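Session 2: reading a vendor's claims
Tutor: Dwynwen Landeg

Salla is a simulation package sold by Craddock. The brochure promises 2,427 household tasks "ready for deployment". Ask what was tested, and on what. A rendered grasp costs the seller very little.

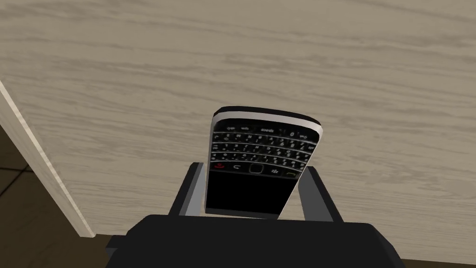

Salla: keyboard phone held between two fingers, rendered.

Friction, weight and slip are all settings here, and Craddock does not publish them. Haf Jenkins at Drorby asked for the values in September and got a price list.
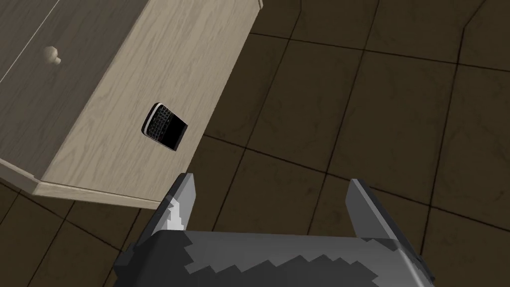 The licence is 3,975 a year, with 240 hours of support. Before paying, I would want failures listed by object and by starting pose. A phone lying flat on a cabinet top, with the gripper open beside it, is a fair starting point. One such pose proves little.

For next week: write two questions Craddock should answer in writing.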